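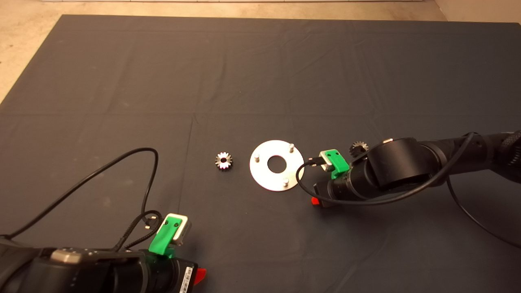

*Small gear and the plate with three pins.*

Jun 8, 2023. Biased the Simitz again. It still hums at idle — less with the reverb down.
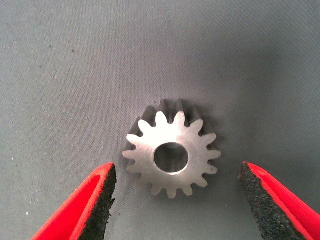

## Speaker

The Morrison cab is back from Brinach with a new cone. Sounds stiff. I'll give it 15 hours of playing

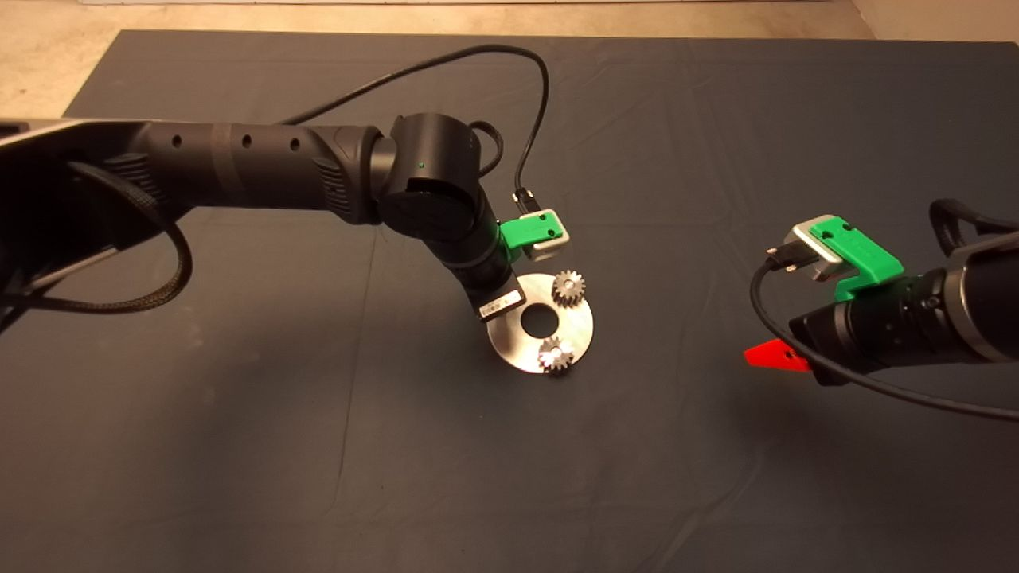
before I judge it, and keep the old 16 ohm one in the closet.
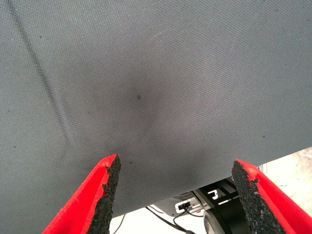 ## To do

Order 2 filter caps from Skakine. Clean the volume pot. Try the Simitz at low volume with the single coils.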